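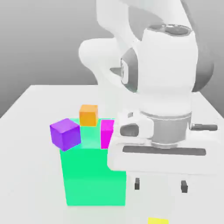 Norkex Block Stacking Pack for Florbridge Simulator

Item 264
In stock -- license key sent by email

A ready-made simulation unit for school robotics clubs and intro classes. Students program a white two-finger arm to pick up colored cubes on a tabletop and work with them around a larger green block. No physical arm is needed, so several teams can work on the same task at once.

What you get
3 graded tasks: reach, pick, stack
Starter code and a blank team log
Teacher notes with a sample schedule for an after-school club
Scoring sheet in the format used at the Esbridge student meet

Requirements
Florbridge Simulator, classroom or club edition (sold separately). Runs on most school laptops. Cube colors, sizes and start positions can be changed in the setup file. The green block can be set to solid or see-through -- see-through helps when teams are checking for overlap between parts.

Price
Club license, one season: $190
School license, all classes: $394

Licenses start in September and can be renewed from your account page. Clubs that already own the Chauhan Gripper Basics unit can import their saved programs, but wait times and grip widths will need to be set again.

Related items
Chauhan Gripper Basics
Norkex Sorting Pack
Florbridge Simulator, club edition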